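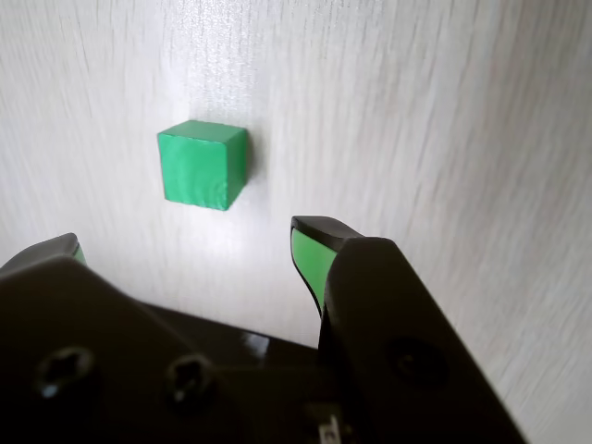 3.2 Gripper setup and upkeep

All grasping trials were run on one cell at the Tosthorpe lab. The cell has a single arm bolted to a steel frame, a work surface with a pale wood-grain finish, and a camera fixed to the wrist so that it looks out past the fingers. The control computer sits under the frame and logs joint positions, finger opening and wrist images for every attempt. We describe the upkeep of the gripper in some detail. In an earlier round of trials, changes in the hardware over time were larger than the differences between the policies we meant to compare.

Figure 3. Wrist camera view with the fingers open and the green cube on the work surface ahead of them. The green pad on the inner face of the right finger is in view; only a thin strip of the left pad shows.

The gripper has two black fingers, each with a rubber pad set into its inner face. The pads are the part that wears. A new pad holds the cube at the lowest force setting, but with use the surface picks up dust and paint from the objects and begins to slip. We wiped both pads with a damp lint-free cloth before each session and let them dry with the fingers open. Alcohol was used in the first week only. It left the rubber stiff near the tip, and the two pads treated that way were thrown out.

Pads were replaced in pairs. To change a pair, the operator opens the fingers fully, cuts power to the gripper (the arm itself stays on and braked), lifts the old pad out from the tip end with a plastic pick, and presses the new one in until it sits flat against the border. A pad that stands proud at the tip touches the object early and turns it during the close. This was the most common fault after a change, and it is easy to miss by eye. We therefore closed the fingers on a strip of paper at the tip and again at the base. If the strip pulled free at one place and held at the other, the pads were seated again.

The screws in the base plate were checked every Wednesday with the arm in its service pose. They were brought to the torque given in the Linlow mounting notes and marked with a paint pen. Ruwan Begum found one of them backed out by a quarter turn in October, after a run of collisions with the table. The finger on that side had moved enough to shift the closing point toward the other finger, and the policy had been missing small objects on the same side for most of a day. Attempts from that day were left out of the results. After this the screws were also checked following any collision that tripped the arm's force limit.

The wrist camera was not recalibrated on a fixed schedule. Instead we placed the cube on a taped mark before each session, moved the arm to a stored pose, and compared the new wrist image with a reference image taken on the first day. The outline of the right fingertip was the main feature used, as its curved cap gives a clear edge against the light surface. If the fingertip had moved by more than 3 pixels, the camera bracket was reseated and the check repeated. If the fingertip matched but the cube did not, the fault was in the arm pose or the table, and the arm was homed again.

Glare was a smaller problem. The work surface reflects the ceiling lamps — more at some wrist angles than others — and bright patches near the cube made its edges harder to find. We turned off the lamp directly above the cell and kept the blinds closed during trials. A matte cover was tried and dropped because it wrinkled under the fingers and caught on the tips.

Each session began with 20 warm-up grasps, which were not scored. If two or more failed, the pad and screw checks were repeated before scored trials began. Over the whole study the cell logged 3624 scored attempts. Pranab Ekanayake kept the service log, with an entry for each pad change, screw check and camera adjustment. The log entries were matched to the attempts by time, so that each attempt could be tied to the pair of pads in use. We return to the effect of pad age in Section 5.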